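Hamport students teach robot arm to sort switch parts

Students in the automation class at Hamport Technical High School are spending the spring term teaching a robot arm to pick up and sort industrial push buttons, a job that most of them did by hand last year.

The class has 61 students split across three periods. Each period has its own bin of parts and its own set of targets, and all of them share 2 robot arms at the back of the electrical shop. The arms are on loan through the end of the school year from Kurkier, a machine shop in town that has taken on Hamport graduates as apprentices.

The goal is to record 1000 pick-and-place runs before the end of May. In each run a student guides the arm by hand from a start position to a part, closes the gripper, and moves the part to a marked spot. The arm stores its joint positions along with the pictures from a small camera at the wrist. Software then uses the recordings to work out how to do the job without a student on the controls.

The parts came out of a retired control cabinet that was donated to the school. They include push buttons, emergency stops and the contact blocks that clip or screw onto the back of them. Students in the fall electrical course took the cabinet apart, tested the pieces and threw out the ones that failed. The rest went to the automation class.

Push buttons turned out to be harder to handle than the foam cubes the class started with in January. The bodies are round, the contact blocks are square, and a finished switch is heavier at one end than the other. A grip that works on the collar of a button can let the whole thing swing when the arm lifts. The second-period group rewrote its instructions in March so that every pick is made on the contact block if the block can be reached.
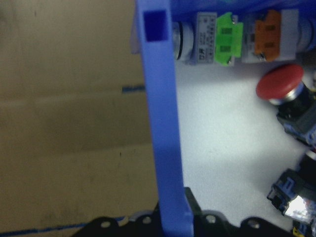
Shiny collars and caps are what cost the third-period group most of its time, according to Chettiar, who said the software did fine on the plastic blocks from the first week but kept losing track of the metal when the overhead lights were on. Chettiar said the group now turns off one row of lights before recording and writes the setting in the log, and would like to see the other periods do the same so the runs can be compared.

The gripper fingers are made at the school. The first pair was printed straight and flat, and parts slid down them. The current pair is wider toward the base, and students say it flexes less when it closes on a heavy part. A new finger takes most of a class period to print, so spares are kept in a drawer next to the printer.

Recording is done in teams of 3. One student moves the arm, one places the parts, and one keeps the log and starts and stops the recording. The teams trade jobs every 20 minutes. A run is thrown out if a hand is in the way of the camera or if the part is dropped before it reaches its spot. Dropped parts are logged separately, and the class plans to use that list when it chooses which grips to practice more.

Safety rules for the class are posted by the door. Students wear glasses while the arms are powered, long hair is tied back, and no one reaches into the work area until the operator calls out that the arm is stopped. The arms run at reduced speed during class -- the full speed setting is locked and needs a teacher's key.

The students will show their work at the Greteo Student Automation Meet in May, where teams have a set time to sort a mixed bin of parts. Schools may bring their own grippers and their own software, but the bin is filled by the judges and is not seen ahead of time. Hamport entered last year with a conveyor project and did not place.

Each period will send one team. The teams will be picked from a sorting trial held in class in the last week of April, with points taken off for drops and for parts put in the wrong tray.

An open shop evening is planned for families before the meet. The electrical shop will be open from 6 p.m. to 8 p.m., and visitors may try guiding one of the arms with a student operator. Closed-toe shoes are required. Parking is in the lot behind the gym.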